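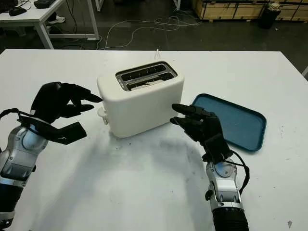

Speaking notes | 993 words as delivered | Reading time on this page: 2 minutes (abridged)

Purnville Tenants' Forum
Friday, June 5, 2026
Speaker: Mahmoud Berrada, Housing Programs, Sturkent

Check against delivery.

Opening

Good morning, and thank you to the Forum for the invitation. My remarks concern electrical load in older rental buildings, and what the new provisions in the Purnville maintenance standard will ask of landlords and tenants.

[Pause for latecomers.]

The kitchen circuit

Many of our buildings were wired when a kitchen held a refrigerator, a stove and very little else. A two-slot toaster, a kettle and a microwave may now share one circuit. When the breaker trips, the usual response is to reset it and carry on. Repeated tripping should be reported to the building office in writing.

Extension cords are a temporary measure. They should not run under carpet, behind a stove or through a doorway. Small heating appliances belong directly in a wall outlet.

[Next slide.]

What the standard requires

Owners of buildings with 20 or more units must have kitchen and laundry circuits inspected by a licensed electrician. Smaller buildings will follow in January. The inspection report must be posted in the lobby for 13 days, and a copy provided to any tenant who asks.

Entry to a unit still requires proper notice. The standard does not change that, and I would ask property managers in the room to make it clear to their staff.

Experience at Benmoussa Court

Work at Benmoussa Court was completed floor by floor. Tenants told us that the outages were manageable – the short notice was not. Schedules are now delivered to each door as well as posted by the elevator.

[If asked about cost: inspection fees may not be passed on to tenants. Refer rent questions to the Zisoseo desk in the foyer.]

Closing

Printed copies of the standard are available at the back, in large print on request. I will take questions until the break.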